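4.2 How drivers used the call-in hour

The second part of our material comes from the call-in hour which the hauliers' association Perutard runs for its members. The programme is sent over the internet and by telephone line at the same time, so that a driver who has no good data connection can still listen and speak. We chose it because most earlier work on communication inside transport associations looks at printed newsletters, and in a newsletter the member is mostly a reader. In a call-in hour the member can interrupt.

We listened to 13 programmes. Each was transcribed in full by the first author and checked by Maya Sabbagh, who also translated the passages that were not in English. A call was counted as one unit from the greeting of the presenter until the line was closed, also when the caller put several questions. In this way we arrived at 100 calls. Calls where the line was lost before the driver had said what he or she wanted were left out.

The most common subject was waiting time at loading docks. This did not surprise us, as it was also the first subject named in the interviews (Section 4.1). What we did not expect was the manner in which it was raised. In the interviews the drivers spoke of waiting as a loss of money. On air they spoke of it more as a lack of respect, and they gave small details: a toilet that was kept locked for outside drivers, a clerk who did not look up, a slot given to another vehicle without a word. One caller, who drives refrigerated goods for Dukotura, put it like this: "I can wait four hours if somebody tells me it is four hours." The presenter repeated this sentence in later programmes, and other callers began to refer to it.

Parking was the second subject, and here the callers often spoke to each other and not to the association. A driver would ask where it was possible to stop for the night before the Athumani crossing, and a later caller would answer. The presenter allowed this and sometimes asked for it directly. We see in these exchanges a function which the founders of the programme did not plan. It works as a notice board, but one that must be heard at the right hour.
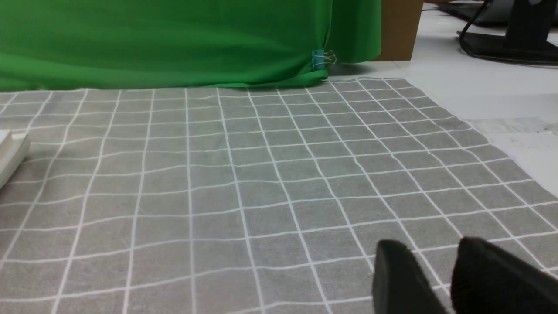

Figure 2. Grey cloth with a printed grid of white lines, green cloth behind.

Questions about rules made up a smaller group, but they took the longest time to answer. Most concerned the recording of rest periods, above all what a driver should write when he is ordered to move the vehicle in the middle of a break. When a guest from the legal office was present, the answer was normally given at once. Without such a guest the presenter promised to come back to the question. We followed these promises through the material. Many were kept in the next programme, some were kept much later, and 2 were never mentioned again. In both of these cases the caller had asked about the position of drivers who own their vehicle but work for one customer only, a matter on which the association itself had no agreed opinion at the time.

It should be said that the callers are not a fair picture of the membership. The programme goes out in the late morning, when drivers on night routes are asleep, and these drivers are almost absent from our material. Those who did call were often parked, or were at home between two trips. Several names came back again and again. We did not remove repeated callers from the count, because their return is itself a part of how the programme works, but the reader should keep this in mind when comparing our results with those of a survey.

There is also the question of who did not get through. Perutard uses the call-handling system Zulisent, in which an assistant speaks with each caller first and writes a short note for the presenter. We asked to see these notes and received them only for the later programmes. They suggest that calls about a named employer were often held back, and that the driver was asked to send a letter instead. The assistant explained to us that this was done for legal reasons — the association had once been threatened with a court case after a live call. We have no ground to doubt this. Still, it means that the sharpest complaints are probably missing from what was heard, and therefore also from our counts.

The staff of the association valued the programme mainly for a practical reason. Before it existed, a change in the rules was explained by post, and the office then received the same telephone question many times in one week. Now the question was put once, on air, and the recording could be sent to the next person who asked. Whether the drivers listened to these recordings we cannot say from the present material. We return to the matter in Section 5, where the listening figures are discussed together with the answers to the written questionnaire.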